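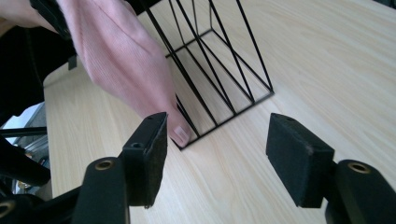

Black wire frame, pale table, much like my favourite sort of storage.

I've been meaning to write up my paper-taming tips since February, when I lost a water bill, found it, and lost it again in the same afternoon. We live in a narrow terrace in Stidthorpe with no hall to speak of, so everything that comes through the letterbox ends up on the kitchen table (and then under the toast). These are the things that have stuck.

Open the post standing up, next to the recycling. If I sit down with it I make a cup of tea and the envelopes breed! Plastic windows come out first, then the envelope goes straight in the box.

One rack for paper, and only one. I like wire because you can see what's lurking at the bottom. Dust it with a dry pastry brush - a cloth just snags. If yours scratches the table, put a blob of clear nail varnish under each corner and leave it overnight.

Bills go at the front, upright, with the date you need to pay by written on the top edge in felt pen. School letters go behind. Takeaway menus don't go in at all, they live on the inside of the cupboard door with a bulldog clip.

My neighbour Doaa keeps her instruction booklets in a shoebox, and I've pinched the idea. Staple the receipt to the back page and write the year on the cover. When our Dullico kettle packed up I had the receipt in my hand in two minutes, and I was unbearable about it all evening.

For damp or crinkled paper, lay it between two sheets of kitchen roll under a heavy cookery book and change the kitchen roll after an hour. Don't be tempted by the radiator, it comes out like a poppadom.

Sticky label marks on a wooden table: a dab of cooking oil on a bit of cotton wool, ten minutes, then wipe with barely soapy water and dry it straight away. Try it somewhere hidden first, especially on an oiled or waxed top.

And shredding. I had a bag of 300 old statements to get through, and our little shredder sulks after 2 sheets, so I soaked them in a bucket overnight and mashed them with a stick. Messy, very satisfying, and the compost heap took the lot. Leave out anything glossy.

Next month I'm tackling the drawer with the batteries in it.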